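# Edvin Midtbø on bread, rye and giving up the shop

September 7, 2026

Typed up from my notes the same evening, so forgive the spelling. We talked for more than 2 hours, mostly about flour.

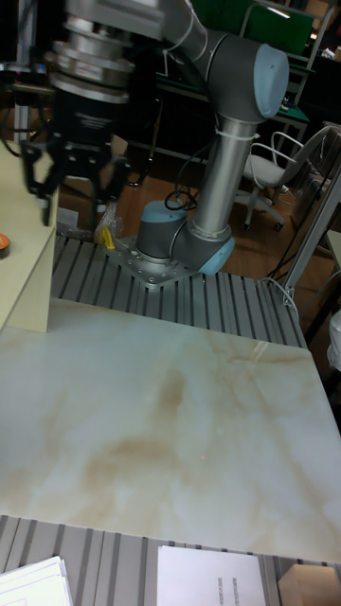 ## Starting out

Edvin Midtbø didn't want to be a baker. Wanted to fix boats. "My uncle had a yard and I was no good at it," he says. "I could sand. That was all." A winter job in a bakery kitchen came up in December, nights only, and he took it for the money. Stayed eleven years.

The first loaf he was allowed to shape on his own went flat as a plate. He ate it anyway, with butter, standing up by the back door.

"It tasted fine. Ugly bread mostly does."

## The shop

He opened Olvera with his sister and a loan he still doesn't like talking about. Four kinds of bread to begin with — two rye, one white, one with seeds. People asked for croissants every single morning. He never made them.

"I can't do them well. The place across the road could. I used to send people over there and they'd come back with a croissant in one hand and buy a rye with the other."

Best day they ever had was 118 loaves, the day before a holiday, sold out before ten. He remembers the number because his sister wrote it on the wall in pencil. It was still there when they handed back teh keys.

Why stop, then? Long pause here. He got up and put the kettle on.

"Rent. My knees. And I'd started to dread the alarm, I was lying awake waiting for it. You shouldn't be scared of a clock."

## Rye, mainly

What he does now is teach, small groups, in a borrowed kitchen in Munau. He's strict about one thing only and that's weighing. A full tin takes 965 grams of dough, and he'll send you back to the scales if you guess.

On sourdough he is much more relaxed than I expected. Feed it when you remember. Keep it in the fridge. If there's grey water on top, stir it in or pour it off, he's done both.

"People come in whispering about their starter like it's a sick relative. It's flour and water. Mine once went four weeks without a feed and I made pancakes with it."

Does he miss the shop? "I miss the smell at five. I miss the woman who always wanted the burnt one." He kept her one back every day, in a paper bag under the counter.

He doesn't eat much bread himself these days, a slice at breakfast, cheese on it, sometimes jam as well which his sister thinks is disgusting. We had some with the tea. Very dark, quite sour, a bit too thick the way he cuts it. I took the end of the loaf home and had it for supper.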